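The watch came back from Zultero on a Thursday in a padded envelope with no note inside. She had mailed it three weeks before, with a check and a page describing the problem: loses time at night, keeps time during the day. They had put a new strap on it and done nothing else she could find.

She had not asked for a strap. The old one was brown and cracked at the third hole, where her father had worn it for most of his life. The new one was black and stiff and smelled like a shoe store.

She called the number on the invoice. A man answered and said Zultero, and she said she had a question about job 207.

"That's the Clinano," he said. "The steel one."

"It had a brown strap on it."

"It did. It was close to breaking."

"I'd like it back."

He put the phone down on something hard. She heard drawers open and close. When he came back he said he would look again at the end of the day, when the bench was clear, and that she could come by on Saturday if she wanted to. The shop was on the second floor, over the bank in Miranda. She should use the side door.

## Saturday

Miranda was an hour by bus. She wore the watch so she could check it against the clock at the station, and when she got off it was two minutes behind the one over the bank. It had been right when she went to bed.

The side door opened on a flight of stairs with rubber treads. At the top was a room with a counter and a window, and behind the counter the man from the phone, older than he had sounded. He had a loupe pushed up on his forehead. He asked to see the watch before she had her coat unbuttoned.

"Where do you keep it at night?" he said.

"On the nightstand."

"Face up?"

"On its side. Leaning on the lamp."

He nodded and opened the back with a tool like a small wrench. He set the watch on a machine, dial up, and they listened to it tick through a speaker. He wrote a number on a pad. Then he turned the watch so it stood on its edge with the crown down, and the ticking got a little uneven. He wrote another number under the first.

"It's the position," he said. "On the wrist it moves around and comes out even. Standing like this it drags. I should have caught it, but you wrote night, and I thought you meant cold."

"Can you fix it?"

"I can clean it and get it closer. It's a plain movement. They put the same one in the Dristurari, and those do it too. Or you can lay it flat."

She asked what it would cost. He said 100 dollars for the cleaning, and nothing for the strap, which he would take off.

"Did you find the old one?"

He bent down and came up with a cigar box. There were straps in it, most of them in halves, with the buckles still on. He tipped them out on a cloth and let her go through them herself. She found the long piece right away. The short piece took longer, because he had cut off the buckle and put it somewhere else, and what was left looked like all the other short brown pieces in the box. She held a few of them up to the long one. The one that matched had a dark mark across the lining where it had sat against his wrist.

"You can't wear that," the man said. "It'll go the first time you pull on a sleeve."

"I know."

He put both pieces in a coin envelope, wrote 207 on it, crossed that out, and wrote nothing in its place. 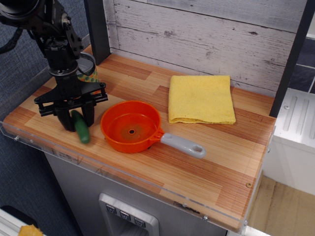

## What she decided

She did not leave the watch. She told him she would think about the cleaning, and he said that was fine, the price would hold until the end of the summer. He took off the black strap, brushed the lugs, and put on a plain brown one from a card on the wall. It was the wrong brown. He charged her five dollars for it and wouldn't take the rest.

On the bus home she set the watch by her phone. A boy across the aisle asked if it was real, and she said it was, and he asked if it was worth a lot, and she said no. He looked at it a while longer and then went back to his window.

That night she put it on the nightstand flat on its back. She put the coin envelope in the drawer, under the flashlight. She lay there with the lamp on and then turned it off.

In the morning the watch was thirty seconds slow. She wound it, moved the hands up, and put it on. The new strap was a hole too long, so she pushed the end through the second keeper and went down to start the coffee.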